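Dernau Old Brandy, bottle number 34 from a cask of which only 100 bottles were filled. I bought mine in February from Ismail Bensaid, who imports for Clover and keeps a small shelf of old spirits behind his ordinary wines.

The colour is dark amber with a green edge. On the nose I find dried apricot, old books, a little varnish and then walnut. One must give it time in the glass. After half an hour the varnish is gone and something like orange marmalade comes.

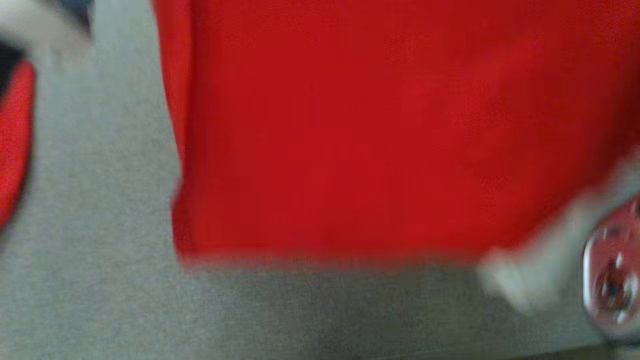 In the mouth it is drier than I expected. The fruit is there at first, but the wood takes over quickly and stays, with black tea and liquorice. I tried it with a few drops of water and it became flat, so I do not recommend this. The finish is long and slightly bitter, which for my taste is a good thing.

Said Abou Zeid tasted it with me and prefers the Dirnorwood, which has spent up to 60 years in cask and is rounder. I agree it is easier to like.
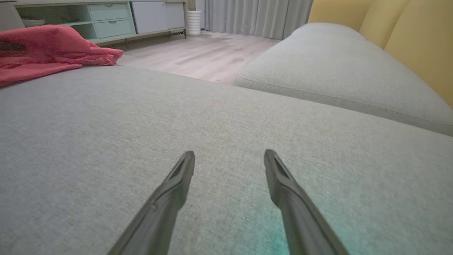

The cork was in poor condition and broke in two pieces, so have a filter ready. The label gives no vintage, only the name of the blender, Jayawardena. The price was 3,000 dollars, and for this sum I would have liked a better box.

My score is 88 points. Neighbours of good humour may get a second glass.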